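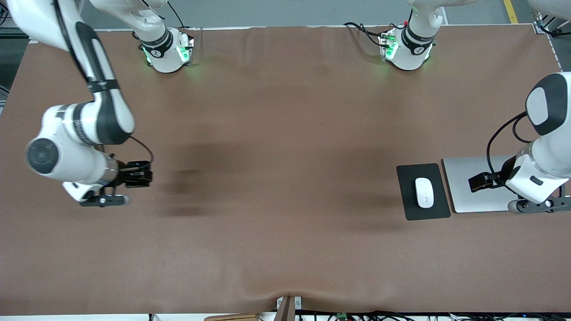
Bench notebook, Skikgate workshop
August 2019

The question for this week is whether we keep the matte top or send it back to Lusetwood and ask for the one with more shine. I was in favour of the shiny sample when we looked at it in the catalogue, so I write this also against my own opinion. The matte top has now been in use for 36 days. The overhead light still makes soft pale patches over the upper middle of the brown surface, but they have no sharp border and they do not trouble my eyes when I read beside them. What I like less are the tiny light specks. On such a brown they are easy to see, and I do not yet know if they are dust or small faults in the finish. I must wipe one half and leave the other, and then compare.

Cleaning

For the cloth test I used warm water only, then warm water with a drop of washing-up liquid. Both cloths were the thin grey kind from the Flirkby shop. With water only I needed up to 5 minutes before the test strip was free of finger marks. With the liquid it went faster, but a dull line stayed where I had stopped, and I had to go over it again with clean water. I propose that we write "water first" on the card by the sink. The blue spray is not for this top, also when one is in a hurry – it left a film on the sample piece in February and I have kept that piece in the drawer as a warning.

Where the computer things go

Until now everybody put the laptop where there was place, and the mouse came after it. I would like a fixed position, so that the person who comes next does not begin with moving things. My proposal is laptop with the lid closed and the long side along the bench, mouse pad directly to the right of it, standing upright, with the top edges level. Between them only a narrow strip of the table. The dark pad is narrower than the laptop and nearly the same in depth, so the two together make a tidy block and one can wipe past them in straight movements. Please do not use the lid as a shelf for papers. The silver one has no stickers and I would be glad if it stays so.
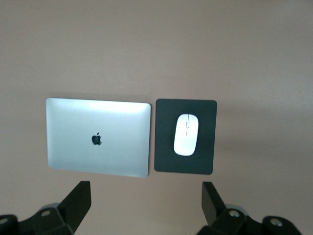

Felt feet

Still open. The feet from Cha are 3 mm thick and the glue is good, but they collect grit and then the felt works like fine sandpaper. I put a set under the pen box and will turn it over after 7 days. If there is grit in it, I will try the rubber ones, which may leave rings. A colleague at Flirkby had rings from rubber on a pale top. On a brown one perhaps they show less, I would not promise it.

To do

Wipe the left half for the speck comparison, leave the right half as it is.
Ask Lusetwood if the matte finish can be repaired in one spot or only as a whole.
Write the card for the sink.
Buy more grey cloths, the last packet is open.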